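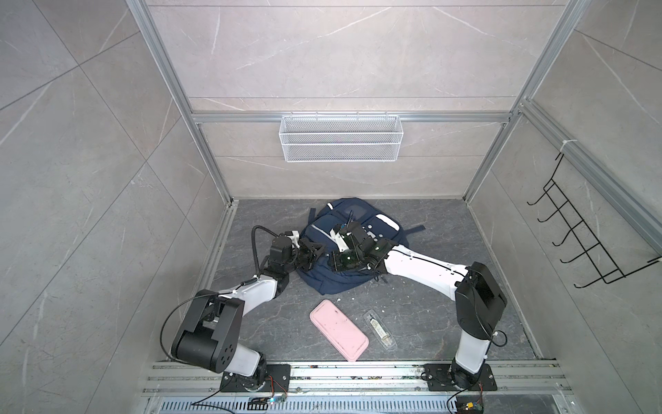 Costwood bag drive back for a second year

The backpack collection is on again in Costwood this June, and I went along to find out what they need and, more to the point, what they don't.

If you missed it last summer, the idea is simple. You bring in a backpack you've stopped using, it gets checked over and packed with useful bits, and it goes out to someone who has to leave home in a hurry or is starting again with very little. Lai-ching Chung set it up from her front room in Wondmont and has since moved it to the old Donati showroom on Prerkemar Road, where there's space to lay things out properly (and, she tells me, a kettle that works).

The target this year is 400 bags. I thought that sounded like a lot until Lai-ching told me how quickly last year's went. "We were handing out the final few while people were still dropping off," she said. "I'd like a bit of breathing room this time."

So, what to bring. Backpacks come first, any size from a school bag upwards, and dark colours are popular because they don't show the dirt. Navy is always welcome. Please do look in the pockets! I had a go at my own spare before taking it down and found a train ticket, half a packet of mints and a key I'd turned the house upside down for.

Check the straps and buckles too. A grubby bag can be washed, but a broken buckle means somebody has to sit and sew, and there are only two people who can manage the heavy fabric.

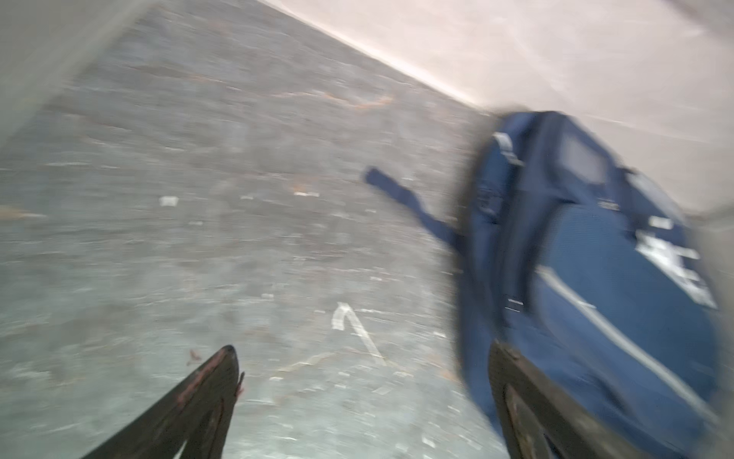 Small things to go inside are just as useful. Phone cases are wanted, used ones included, as long as they aren't cracked — a few scuffs are fine. Chargers, notebooks, pens, new socks and unopened toothbrushes all go in as well. Anything medical has to be in its sealed packet and handed over separately at the desk, so it can be looked at before it goes anywhere near a bag. If you aren't sure, ask. Loose tablets and opened creams will be turned away, so save yourself the trip.

Suitcases aren't being taken this year. Neither are handbags, which is a shame for me, as I have several.

Drop-off opens at 10 in the morning and the doors close at 2. Parking is on the street, and it fills up early, so I'd walk if you can. There's a step at the front but a level way in round the side, just ring the bell.

If you can spare an hour for sorting and packing, leave your name at the desk when you come in. I've put mine down for the first morning.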